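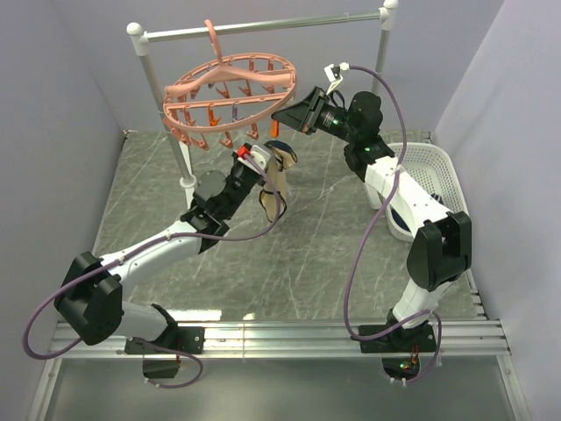

Progress report: two-arm laundry handling software

Prepared by Elżbieta Zalewska for Prodton
11 July 2021

1. Where we are

The planner and the two arm controllers now run as one program. At the last report they were separate and had to be started in the right order by hand. The current task is hanging small items on a round clip hanger: the left arm holds the sock and the right arm works the clips. All the work this period went into that task.

2. Planning

Marisol Lindgren has rewritten the part of the planner that decides which arm moves first. The old version planned each arm alone and then checked for collisions, and it threw out a lot of plans near the drying stand, where both grippers need to be close together. The new version plans the two arms jointly for the last part of the reach. Planning time is longer, at roughly 4 seconds per move, and we would like to get that down before the next stage.

The cables are still treated as a fixed safety margin along each arm. It is a crude approach and it rules out some reaches that would be fine. We have left it alone for now.

3. Perception

The clip detector uses the camera on the right wrist. Cúc Hoàng labelled a further 40 recordings, mainly of clips seen from the side. Orange clips are found reliably when the ring is still. Two problems remain:

- When the ring swings, the position estimate lags behind it and the gripper closes late. A filter for this is written but not tested on the arms.
- Clips that overlap in the view are sometimes reported as one.

Finding the edge of a sock is harder than finding a clip. Dark fabric against a dark gripper gives poor results, and we may need to change the exposure settings during the grasp.

4. Control

Clyde Boateng moved both arms to force-limited control for the final approach. The limit is set low for the moment, so the arms stop more often than they need to. Each stop is logged with the joint readings, and the log viewer can now replay both arms side by side.

5. Trials

We ran 22 full trials with the new planner. In 7 of them the sock was clipped without anyone stepping in. Most failures came at the clip, either from swing or from the fabric folding over at the last moment.

6. Budget and next steps

Spending is on plan. The Mikgate licence was renewed early and appears under software. Next we will test the swing filter, shorten planning time and repeat the trials with the same set of socks. Towels are still scheduled for December. Valentina Rivadeneira will send the trial logs separately.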